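Drop bag timing for a point-to-point trail race with a long climb late on

Posted in Trail and Ultra by Modupe Shehu
December 2, 2023

I'm entered in the Flinelstead race in January. It runs point to point, with drop bags allowed at 2 stations, Keane and Sturnari. The long climb starts after Sturnari. I train on gels and rice cakes and do fine up to the 30 mile mark, then solid food stops going down. Should I put most of my calories in the second bag, or split them evenly and carry more out of Keane? The race manual only gives bag size and cutoff times. My pack is a Kornora vest with two front bottles, and I can't fit much more than four hours of food in it with the required kit.

ridgeline_pete

Work backward from time, not distance. Write down your expected hours between stations, multiply by your hourly carb target, and pack that amount plus one extra hour. For the stretch after Sturnari use your climbing pace, which will be a lot slower than your average. Most people who run out of food on a late climb planned it off their flat splits.

Put liquid calories in the second bag. If solids stop working at 30 miles, drink mix is the safer choice from there on. Premeasure the powder into small zip bags, one per bottle, and label them with a marker – cold fingers and a scoop do not go well together. Keep the solid food for the first bag and eat it early.
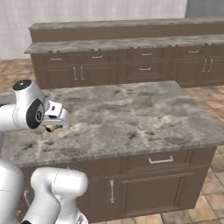 Do drop bags get moved forward from Keane to Sturnari once a runner has gone through?

At most point-to-point races they go straight to the finish, so pack a separate bag for each station and put nothing in the first one that you will need later. Spare headlamp batteries belong in the second.

slowtwitch_mar

I'd do it evenly. Worked for me at a 50K.

J. Tolland

Even is fine for a 50K. It is not the same problem when the climb comes this late. I agree with the drink mix advice, with one change: test the mix at race strength on a long uphill before you commit to it. I went too strong on mine and had to cut it with plain water for 11 miles. Also pack a dry base layer and gloves in the Sturnari bag. January nights on an exposed climb get cold quickly once you slow down.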